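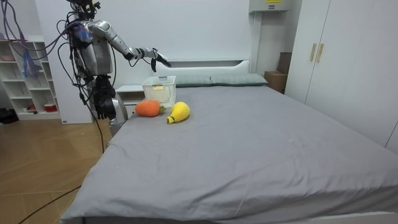
The line outside the Prutard theater started at 6 in the morning, though the doors would not open until 7 that night. By lunch there were about 200 people in it. Most had folding chairs. A good number had come from out of state, and one pair of sisters had driven 749 miles to see a band that had not played a show together in eleven years.

The band is Tikden, four people from the same high school who put out five records and then stopped. They never had a big hit. Their best-known song ran under the closing credits of a cable drama, and for a lot of listeners that was the way in. When the reunion was announced in November, it was a single line on the band's website with the name of the theater and the month of the show. The Prutard has 567 seats. Tickets were gone before most fans on the West Coast were out of bed.

What happened next is the reason for this story. Fans who had tickets began looking after the ones who didn't, and also the ones who had a ticket but no money left for a room. A spreadsheet went up on a message board, listing spare couches and air mattresses within driving distance of the theater. One column was for pets and another was for stairs. A third asked whether the host minded people coming in late, and nearly every host had typed the same answer – no, I'll be at the show too.

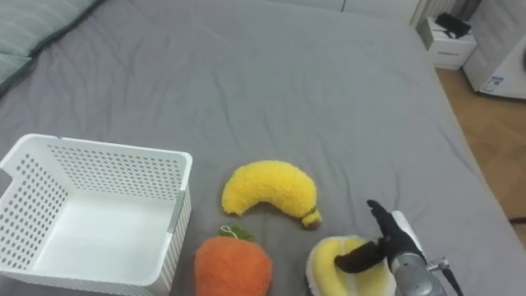
A white storage basket on a bed with a gray fitted sheet.

The sisters, who are both in their forties, found a spare room this way. They had talked to their host online for years, mostly about guitar tunings, and had never heard her voice. She met them at the curb with a key and a list of places to park. They said the first ten minutes were awkward and then someone put on the second album.

Fan groups have always done some of this. Older Tikden followers remember getting phone numbers out of Stoster, a photocopied newsletter that came out whenever its editor had enough stamps. You could write in and say you were going to a certain city, and the next issue would print the names of readers there who had a floor to offer. The newsletter ran for six years. Back issues now change hands for more than the records do, and several people in line had brought theirs in plastic sleeves.

The editor was in line too, about halfway back. She did not want her name in print and said she had never put it in the newsletter either. She works in a dentist's office now. She remembered the printing better than the music – a copier at the back of a hardware store that jammed every fourth page, and a clerk who let her pay at the end of the month.

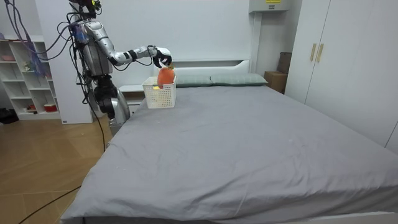

By mid-afternoon the line had its own order. People wrote numbers on the backs of their hands in pen, and if you left for food you told the person on each side of you. Vương, the noodle shop across the street, stopped seating people at 2 and sold only takeout through the side window. The owners had not known there was a concert. They ran out of broth before 5 and put a sign on the door, and a few fans who had eaten there stayed to help carry the empty stockpots to the back.

There was some grumbling. Resale tickets had gone up to 3 times the printed price, and a man near the front had paid it and was not happy to hear that others had got in for less. The theater had said there would be no sales at the door. It then released a small block of balcony seats at 4, which went to people who happened to be standing near the box office window. Those further back learned about it from the cheering. The theater posted an apology on its site that evening and said returned tickets would be handled differently next time, without saying how.

The message board had a long argument about this. Some felt the balcony seats should have gone to the front of the line. Others pointed out that the front of the line already had tickets. The thread is still open. 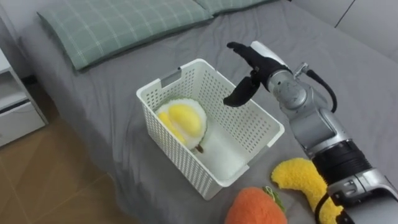 Photo: Stoster

The show itself ran a little under two hours. The band opened with the credits song, perhaps to get it out of the way, and played most of the third album in order. There was very little talking between songs. The bass player said the theater was warmer than she remembered. During the encore the singer lost his place in the second verse and the balcony sang it for him.

Outside afterward, a group of people without tickets had stayed to listen through the stage door, which had been propped open for the air. They said the drums came through fine and the vocals came and went. One of them had recorded the whole thing on a phone and was already being asked for copies.

The sisters left the next morning at 8, taking a Stoster back issue their host had two of. The band has not announced any more dates. The spreadsheet is still up, and last week someone added a new row for a pullout couch in Ohio, cats okay, no stairs.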